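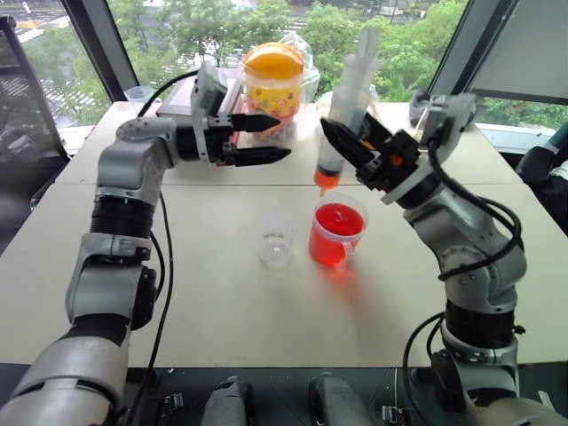

**gelenkfett** · Mittwoch

So, nach langem Mitlesen mal ein eigener Thread. Ich vergleiche gerade zwei Parallelgreifer am zweiarmigen Aufbau und komme mit durchsichtigem Kunststoff auf keinen grünen Zweig. Kandidaten sind der Sestora mit den werksseitigen Fingern und der Tokico, den ich gebraucht für knapp 3.000 Euro bekommen habe (ja, ich weiß, meine Frau weiß es auch).

Die Aufgabe klingt harmlos: Spritze nehmen, mit der Spitze über den Messbecher fahren, rote Flüssigkeit rein oder raus, Spritze wieder weg. Das rote Zeug ist Wasser mit Lebensmittelfarbe, damit ich den Pegel überhaupt erkenne. Der Sestora hält die Spritze ordentlich, aber sie dreht sich mir beim Schwenken um die eigene Achse. Beim Tokico dreht sich nichts, dafür drückt er so fest zu, dass ich Angst um den Zylinder habe. Die Kraft lässt sich in der Software nur grob stellen, und die unterste Stufe ist schon ziemlich herzhaft.

Was nehmt ihr für runde, glatte, dünnwandige Sachen? Beläge kleben? Andere Finger drucken? Oder liegt es am Regler?

---

**Nockenwelle_Sued**

Beläge! Ich hab auf meine Finger Silikon aus dem Küchenbedarf geklebt, Stärke 2 mm, fertig. Seitdem dreht sich da gar nichts mehr, und mit der Kraft kann man deutlich runtergehen. Vorher entfetten, sonst wandert der Belag nach einer Stunde los und man sucht den Fehler in der Kalibrierung. Frag nicht, woher ich das weiß.

---

**pt1_glied**

Sehe ich anders. Silikon ist auf trockenem Kunststoff toll, aber sobald ein Tropfen dazwischenkommt, ist es Schmierseife. Und du arbeitest mit Flüssigkeit, also kommt früher oder später ein Tropfen dazwischen. Mach eine V-Nut in die Finger, dann liegt der Zylinder an vier Linien an und du brauchst die Reibung nur noch gegen das Rausrutschen.

Nebenbei: Was hast du für eine Kamera dran? Bei klarem Kunststoff vor einer hellen Fensterfront würde ich dem Tiefenbild kein Wort glauben.

---

**gelenkfett**

@pt1_glied Am Kopf sitzt eine Otura, und das Tiefenbild von allem Klaren ist ein Trauerspiel. Der kleine leere Becher neben dem Messbecher existiert für sie schlicht nicht. Auf der weißen Platte sehe ich den ja selbst kaum! Die Dose mit dem orangegelben Deckel und dem Punktmuster erkennt sie dagegen tadellos, da hab ich saubere Tiefe bis an den Rand.

V-Nut hatte ich überlegt, aber dann komme ich an flache Teile nicht mehr vernünftig ran. Ich will nicht für jeden Gegenstand Finger wechseln.

---

**Nockenwelle_Sued**

Dann eben die Nut nur im hinteren Drittel und vorne flach lassen. Geht beides in einem Druck. Trotzdem würde ich zuerst den Belag probieren, das kostet dich einen Abend und zwei Euro.

---

**krumme_Kinematik**

Mal eine Gegenstimme zum ganzen Fingerthema: Ich glaube, dein Problem ist die Bahn. Wenn sich die Spritze beim Schwenken dreht, beschleunigst du im Handgelenk zu hart. Ich fahre denselben Sestora mit dem Toledo-Controller und hab die Drehgeschwindigkeit im letzten Gelenk auf 120 Grad pro Sekunde begrenzt, mit weicher Rampe. Werksfinger, kein Belag, hält. Und schau dir mal deine Kabel an! Wenn die Schlaufe am Handgelenk beim Strecken spannt, zieht sie dir den Greifer ein paar Zehntel weg, und bei einer Spritze merkst du das sofort an der Spitze.

---

**pt1_glied**

Langsamer fahren, um einen schlechten Griff zu retten, ist für mich Symptombehandlung. Beim Kabel bin ich dabei.

---

**krumme_Kinematik**

Symptombehandlung, die bei mir seit Mai läuft 😄

---

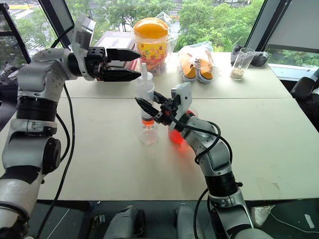
**gelenkfett**

Bin jetzt bei der Flasche mit dem dünnen Röhrchen im Deckel, und die ist fast noch aufschlussreicher als die Spritze. Angefahren wird waagerecht von der Seite, die beiden Finger gehen an den oberen Teil. Weiter unten wäre mir eigentlich lieber wegen des Schwerpunkts, aber der orange Streifen in der Mitte ist so ziemlich das Einzige, woran sich die Otura festhalten kann, und den will ich nicht verdecken. Darunter schaut man glatt durch auf den Tisch.

Zu euren Tipps, in der Reihenfolge, in der ich sie ausprobiert habe:

- **Rampe:** Hab ich am Toledo eingestellt, Drehung deutlich ruhiger. Weg ist das Verdrehen nicht, aber der Unterschied ist größer als gedacht. Punkt für krumme_Kinematik.
- **Kabel:** Die Schlaufe hängt jetzt lockerer am Arm runter. Sieht schlampig aus, fährt sich aber besser.
- **Belag:** Silikon ist drauf, trocken prima. Den Tropfentest mache ich noch, pt1_glied soll ja auch seine Freude haben.

Beim roten Ball hinter dem Arm erwarte ich keine Schwierigkeiten mit der Kamera, der leuchtet ja förmlich. Richtig fies werden die kleinen Schuhe in der durchsichtigen Tüte. Tüte greifen oder Schuh durch die Tüte greifen? Da bin ich ehrlich ratlos.

---

**Nockenwelle_Sued**

Schuh durch die Tüte! Die Folie allein rutscht dir zwischen den Fingern weg, gerade mit so spitz zulaufenden Enden. An der weißen Gummikappe vorne packen, die gibt wenig nach.

---

**pt1_glied**

Ich würde die Tüte oben zusammenraffen, mit dem zweiten Arm gegenhalten und dann hochheben. Wozu hast du zwei Arme? Und bitte berichte vom Tropfen, aber mit einer vernünftigen Versuchszahl. Drei gelungene Griffe sind kein Ergebnis. Ich fahre bei Fingern immer 300 Zyklen, vorher sage ich gar nichts.

---

**gelenkfett**

Dreihundert mit Tropfen, da steh ich ja bis Weihnachten mit dem Lappen daneben. Mach ich aber. Der Tokico bekommt denselben Belag, sonst ist der Vergleich unfair, und die V-Nut im hinteren Drittel zeichne ich parallel. Hat jemand eine STL für den Sestora-Flansch? Die vom Hersteller passt bei mir hinten und vorne nicht.

---

**krumme_Kinematik**

Hab eine, schick ich dir per PN. Die Bohrungen musst du nachreiben, mein Drucker macht sie einen Tick zu eng.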